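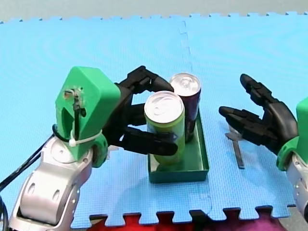 **Carnet de labo · Manipulation à deux bras**

30 novembre

Relu ce matin le brouillon de Trulano avant de descendre. Ils annoncent une politique « robuste à la disposition des objets » et je voudrais bien savoir ce qu'ils mettent dans le mot disposition. Deux canettes, un bac vert, un tapis bleu. La verte d'un côté, la violette de l'autre, le bac au milieu, et on appelle ça de la variété parce qu'on a décalé une canette de la largeur d'un pouce. Je l'ai écrit en marge, puis je l'ai effacé, puis je l'ai réécrit plus poliment.

Le chiffre qui m'agace, c'est 119. Cent dix-neuf démonstrations, c'est ce que contient le jeu d'entraînement, et le texte le présente comme peu. Peu par rapport à quoi ? Pour une tâche où chaque bras n'a presque qu'un seul geste à apprendre, je trouve que c'est déjà beaucoup. Un script qui rejouerait la trajectoire moyenne ferait peut-être aussi bien. Je n'en sais rien, mais eux non plus, puisque la comparaison ne figure nulle part. J'ai demandé qu'on l'ajoute en février, j'ai eu pour réponse que c'était « prévu ».

Ce que j'aime bien quand même : la main gauche. La prise avec le pouce qui passe devant la canette et les doigts qui arrivent par le dessus, personne ne l'aurait programmée comme ça. Elle est laide et elle me plaît. Reste à savoir si elle vient de la méthode ou simplement de la façon dont l'opérateur tenait les gants ce jour-là. Chez Vasylenko, ils ont eu le même débat pendant des mois et ont fini par changer d'opérateur pour trancher. Les prises bizarres sont parties avec lui. Je garde ça en tête avant de m'émerveiller.

Autre chose que je note pour ne pas l'oublier : le critère de réussite. Dans la grille de Brosance, un essai est bon si les deux canettes finissent dans le bac. Très bien. Mais debout, couchées, l'une appuyée sur l'autre ? La grille ne dit rien. Et si la main ne lâche pas ? J'ai posé la question à l'équipe et obtenu trois réponses différentes, toutes données avec la même assurance. Tant que ce point n'est pas écrit noir sur blanc, le taux de réussite est une affaire d'humeur.
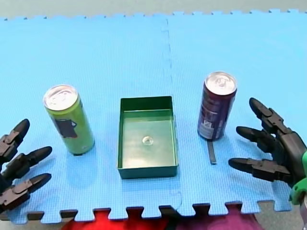 J'ai donc proposé un protocole bête. On fixe les positions de départ à l'avance, on les tire au sort, on ne les touche plus. Environ 7 positions par canette, y compris des mauvaises, trop près du bac ou presque hors de portée. On échange aussi les côtés : la violette à gauche, la verte à droite. Si la politique regarde vraiment les objets, ça ne devrait pas la gêner beaucoup. Si elle a appris « bras gauche, vert », on le verra tout de suite. Je parierais sur la seconde hypothèse, mais je parie souvent comme ça et il m'arrive d'avoir tort.

On m'a objecté que Drarkico n'avait rien fait de tel dans son propre rapport. C'est vrai, et c'est bien pour cela que je n'ai jamais cru à leur rapport.

Il y a aussi la question de ce qui traîne sur le tapis. Un petit objet transparent dans le fond du bac, un truc fin et sombre près de la canette violette. Est-ce que ça compte comme du désordre voulu ? Le brouillon parle de « distracteurs » sans dire lesquels, ni où, ni dans quels essais. Si on veut des distracteurs, qu'on en fasse une condition à part, avec sa ligne dans le tableau. Sinon, qu'on retire la phrase.

Passé la fin d'après-midi à remplir la feuille de tirage. J'ai mis une colonne « prise », à remplir à la main, parce que la seule note de réussite écrase tout ce qui m'intéresse. Une canette pincée par le haut et une canette tenue à pleine main donnent le même 1 dans le fichier.

À faire : renvoyer mes remarques sur la section méthode, réclamer la comparaison avec la trajectoire rejouée, demander qui tenait les gants.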